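Kitchen – Small Tips
Reading time: 1 min

When my table becomes full, I begin always with the bottles. A bottle with the cap closed well can wait, but a mug with something standing in it is easy to push over, so I move the mug first to the back of the table.

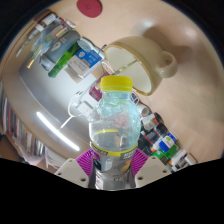
Text: Oksana Yurchenko | Home notes

A clear plastic bottle with a screw cap, like the one with the yellow cap, is good to keep for a second use. Fill it to one third with warm water, add 3 drops of dish soap, close it and shake for 15 seconds. Then rinse two times and leave it open overnight – with the cap beside it, not on it.

The label comes off easier after soaking. If the glue stays, rub it with a little cooking oil and wash again.

Please do not use very hot water, the thin plastic loses its shape.

Tags: bottles, table, reuse

We use cookies to remember your settings. Accept | Read more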